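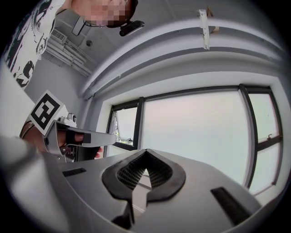

Handgreifer mit Marker auf der Oberseite, die kleine Kamera sitzt an der Brille.

Werkstatt & Automation
Lesezeit: 4 Minuten

Trivach verleiht seine Handgreifer jetzt auch wochenweise

Wer einem Roboter mit zwei Armen etwas beibringen möchte, muss dafür zunächst einmal gar keinen Roboter im Haus haben. So jedenfalls denkt man bei Trivach, und wer die beiden Handgreifer des Sets Zorketura einmal selbst in der Hand gehabt hat, kann den Gedanken gut nachvollziehen. Man stellt sich an einen Tisch, nimmt links und rechts einen Greifer, drückt den Griff zusammen und erledigt seine Arbeit so, wie man sie später von der Maschine erledigt haben möchte. Das Set gab es bisher nur zu kaufen. Seit Juli kann man es nun auch mieten, und zwar schon für eine einzige Woche, was gerade für kleinere Betriebe eine schöne Nachricht sein dürfte.

Die Leihwoche kostet 500 Franken, der Versand hin und zurück ist darin enthalten. Im Koffer liegen zwei Greifer, die Markerteile, eine Kamera für die Brille oder das Stirnband, Ersatzpolster für die Finger und die nötigen Kabel. Dazu kommt ein Zugang zur Auswertungssoftware Su, die auf einem gewöhnlichen Bürorechner läuft und die Aufnahmen der Kameras übereinanderlegt. Die schwarz-weissen Muster dienen ihr dabei als Anhaltspunkt dafür, wo sich die Greifer im Raum gerade befinden.

Kilian Kälin betreut bei Trivach die Leihgeräte, und man merkt ihm im Gespräch an, wie gern er das tut. Er erzählt von Schreinereien, von Laboren und von einem Betrieb, der Teelichter verpackt und eigentlich nur einmal schauen wollte, ob sich das alles überhaupt lohnen könnte. «Die meisten, die bei uns anrufen, wollen noch gar nichts kaufen», sagt Kälin. «Die haben einen Handgriff, der sie seit Jahren ärgert, und möchten wissen, ob man den in Daten fassen kann. Dafür reicht eine Woche meistens gut aus – wenn man am ersten Tag nicht zu viel will.»

Wie viel zu viel ist, dafür gibt es im beigelegten Heft einen Richtwert. Empfohlen werden 63 Durchgänge je Aufgabe, verteilt auf mehrere Tage und am liebsten auch auf mehrere Personen, damit die Software unterschiedliche Körpergrössen und Gewohnheiten zu sehen bekommt. Das klingt zunächst nach einer merkwürdig genauen Zahl. Kälin lacht, als wir ihn darauf ansprechen, und erklärt, man habe intern lange über 60 und 70 diskutiert und sich am Ende an das gehalten, was bei der eigenen Testaufgabe herausgekommen sei.
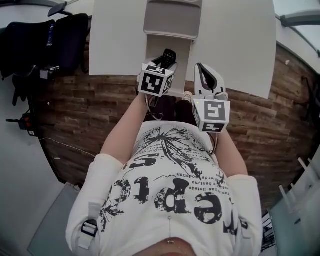
Arbeit am weissen Tisch, von oben gesehen: Ein Greifer fasst einen schmalen Streifen, der andere ist geöffnet.

Wir haben uns das Set für einen Nachmittag ausgeliehen und damit allerlei Kleinteile von einer Seite des Tisches auf die andere befördert. In der ersten halben Stunde fühlt man sich, das sei gleich zugegeben, wie jemand, der zum ersten Mal mit Stäbchen isst. Man greift daneben, man drückt zu fest, und ständig möchte man den Greifer weglegen und rasch die Finger nehmen. Danach geht es aber erstaunlich flott! Die weichen Polster verzeihen einiges, und der Griff liegt auch in einer kleineren Hand angenehm. Flache Dinge bleiben schwierig. Eine Visitenkarte vom blanken Tisch aufzunehmen, ist uns nur gelungen, wenn wir sie vorher mit dem zweiten Greifer bis an die Kante geschoben haben, und auch dann nicht jedes Mal.

Etwas störend fanden wir das Kabel. Es läuft vom Greifer am Unterarm entlang, und wer mit weiten Ärmeln arbeitet, bleibt gelegentlich hängen. Ein Klettband hilft, liegt dem Koffer aber leider nicht bei. Auch das Kalibrieren zu Beginn braucht Geduld. Die Anleitung spricht von 8 Minuten, bei uns waren es im ersten Anlauf gut doppelt so viele, beim zweiten passte die Angabe dann. Su meldet sich mit einem Ton, sobald ein Marker zu lange verdeckt bleibt, und dieser Ton ist, nun ja, durchdringend. Man kann ihn leiser stellen, findet die Einstellung aber erst im dritten Untermenü.

Sehr gut gefallen hat uns dagegen die Rückschau. Nach jedem Durchgang zeigt die Software die Blickwinkel nebeneinander, und man sieht sofort, an welcher Stelle man gezögert oder sich selbst mit dem Arm die Sicht verstellt hat. Misslungene Aufnahmen lassen sich mit einem Klick verwerfen. Wer möchte, exportiert alles in ein offenes Format und nimmt es zum Roboterhersteller seiner Wahl mit – eine Bindung an Trivach entsteht dadurch nicht, die Daten bleiben beim Mieter.

Ausgeliefert wird aus dem Lager in Ivstead. Derzeit stehen dort etwa 10 Koffer für den Verleih bereit, weitere sollen im Herbst folgen. Kälin rät, sich früh zu melden und bei der Anfrage gleich zu beschreiben, welche Gegenstände gegriffen werden sollen. Für sehr kleine oder sehr glatte Teile gibt es nämlich schmalere Finger, die nicht serienmässig im Koffer liegen und auf Wunsch ohne Aufpreis mitgeschickt werden. Wer sich nach der Leihwoche zum Kauf entschliesst, bekommt die Miete angerechnet, sofern die Bestellung noch im selben Monat eingeht. Eine telefonische Einführung ist ebenfalls dabei. Sie dauert eine Stunde und findet in der Regel morgens um neun statt, auf Anfrage auch später.

Kommentare (7) · 22-mal geteilt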